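The Litter Subscription Math Does Not Work

Home Economics, the skeptical column for people who share a house with animals

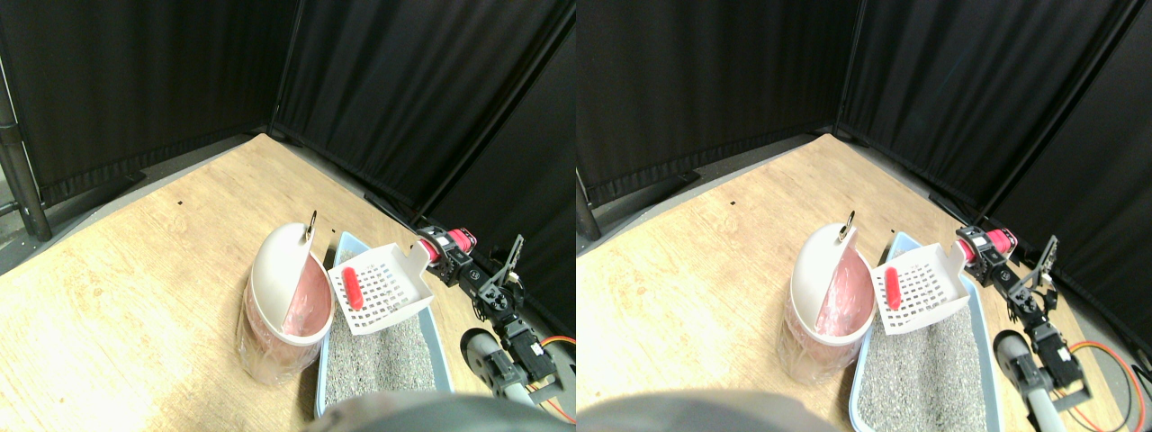 Every few months somebody writes in to ask whether they should sign up for a litter subscription. The pitch is always the same. You pay monthly, a box shows up, you never run out, and you save money. I believe the first two parts. I have doubts about the third and I have strong doubts about the fourth.

The plan most readers asked about this time is the one from Raltlow, so I went through it line by line. The headline offer promises savings of "up to 30 percent." Up to is doing a lot of work there. The 30 percent is measured against the company's own single-bag price, and hardly anyone pays that. Compare it with the big bags at an ordinary feed store and the discount goes away. For two of the three people who sent me their receipts, it went away and kept going.

Deepika Thomas has two adult cats and a spreadsheet I envy. Over a year on the plan she paid $170 more than she had the year before, buying whatever was on the bottom shelf at her supermarket. Some of that was her own doing, she admits. The default delivery was sized for three cats, she meant to change it, and the extra bags piled up in the hall closet until September. I don't count that as her mistake. The sign-up page asks how many cats you have and then suggests a box that is too large for the answer.

Zaid Zoubi had the reverse problem. His box was too small, he ran out twice, and both times he drove to the store anyway. So much for never running out.

Then there is the health claim. Several of these companies now sell litter that is supposed to warn you about illness by changing color. Prisus calls theirs an early alert. I asked the company what the alert was based on and got back a four-page handout with a cartoon kidney on it. I asked again and was told that 1,488 customers had filled out a survey and most of them felt "more confident." I am sure they did. A survey about confidence tells you how people feel, and I wanted to know how often the stuff is wrong.

Benedetta Bortolotti, a vet tech who reads this newsletter and corrects me when I need it, was kinder about it than I was. She said she would never tell an owner to ignore a color change. But she would much prefer that people notice the plain things: a cat going more often, a cat going less often, a cat straining or crying or using the bathtub. A male cat who is straining and producing nothing needs a vet right away, whatever color the litter is. You can learn to watch for all of it for free.

Odor claims are the other swamp. "Locks in odor for 90 days" was printed on one bag a reader mailed me, and I would like to meet the household that tested it. Scoop every day. Wash the tray with mild unscented soap when you change it out. Most of the smell people complain to me about is a scooping problem – or a tray so old that the plastic has soaked it up. A new tray costs less than a month of most plans.

I do want to be fair. Venkatesh Kurian wrote to say that he can't lift heavy bags since his back surgery, and having one carried to his door is worth every cent. I agree with him. Same goes if you don't drive, or live up four flights. That is paying for delivery, and delivery is a real thing to buy. I only object when it gets sold as thrift.

If you want to check your own numbers, take the last three bills, add the shipping and tax, and divide by the pounds of litter you used up, leaving out whatever is still in the closet. Do the same for a store bag of the same type. Clay against clay, please, since wood and corn last differently and the companies love to mix them in their charts.

And look at how you cancel before you join. Raltlow makes you call, and the line closes at 4 p.m. Ayana Gebreyes waited through two lunch breaks to get out of hers and was offered a free scoop to stay. She took the scoop and canceled anyway.

Next month: pet water fountains, and whether your cat cares. Send receipts.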